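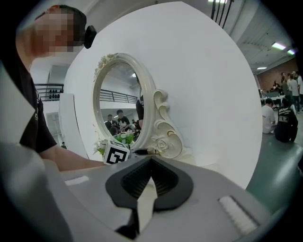 **Velum – interior settings, Roltley floor**
Progress report, phase 2, period ending March
Prepared by: Remo Cattaneo

## 1. Status

The dressing area is furnished and in daily use. Partition work is finished apart from one joint cover. The furniture has been delivered, levelled and accepted with minor remarks (section 3). Lighting is partly complete. Spending is within the phase 2 allocation, and no transfer between budget lines is requested.

The adjoining desk area stayed open throughout the works. Noisy work was done before 9 a.m. by agreement with the floor manager.

## 2. Partition and position

The white partition was supplied by Kiani in flat panels and assembled on site. The first position on the plan placed it too close to the walkway. It was moved back by 400 mm and the plan has been reissued as revision C. The new position leaves the walkway at its full width and gives enough standing room in front of the mirror.

The panels have a painted finish. Two small marks near floor level were touched up after the move. The colour match is acceptable at normal viewing distance, although the repair can be found by touch. The missing joint cover is on order and does not affect stability.

## 3. Furniture

The dressing table and oval mirror came from Privik as one order. Both are in the vintage style approved at the end of phase 1, with scrolled ornament on the mirror surround. The plain contemporary option in the same price band was rejected, as it repeated what the floor already has elsewhere.

Remarks at acceptance:

- Table: stood unevenly on delivery. Felt pads were fitted under the legs.
- Drawers: the left-hand drawer was stiff. The runner was cleaned and waxed, and it will be checked again at the next inspection.
- Mirror: fixing screws tightened. The glass was free of scratches.
- Ornament: a hairline crack was found on the back of the mirror surround. It cannot be seen from the front. Privik has been informed and no replacement is sought.

Loose items are kept to a short list. The full inventory for the area runs to 11 lines, including spares, and is held with the floor manager. Artificial flowers were chosen over cut ones to avoid water on the painted surfaces and the cost of weekly renewal.

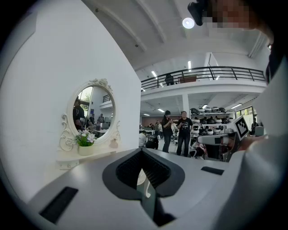 *Figure 1. Oval mirror with artificial flowers in a white pot and a small white vase.*

Small items tend to drift from one surface to another during the day. A layout card has been drafted so that the area can be put back in order each evening. The card gives two approved layouts and says where unused pieces are stored. Dusting the carved parts takes longer than was allowed for in the cleaning schedule – a soft brush works better than a cloth, and one has been added to the consumables list.

## 4. Lighting and reflections

The specification calls for 3000 K lamps near the mirror. The lamps have been bought but are not yet fitted, pending an electrician's visit. The existing ceiling lights remain in use and are adequate for general work.

The mirror takes in a good deal of the room behind it, including people and furniture. This was expected from the plan. A slight change in the angle of the table alters what is reflected considerably, so the agreed angle will be marked on the floor with tape once the lamps are in. 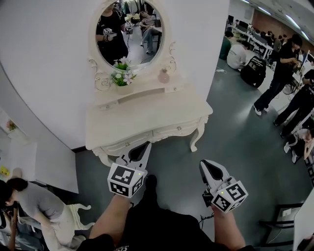 Trailing leads are the main housekeeping point still open. A cable cover has been priced for the stretch beside the partition and the order will be placed with the joint cover. Until then, leads are to be run along the wall line where possible, and bags kept out of the walkway.

## 5. Next period

1. Fit lamps and record light levels at table height.
2. Mark the table position and angle.
3. Fit the joint cover and cable cover.
4. Recheck the left-hand drawer and the felt pads.
5. Issue the layout card in final form.

One decision is needed from the funder: whether the rejected contemporary table should stay on the reserve list for phase 3. Privik will hold the quoted price until the end of April.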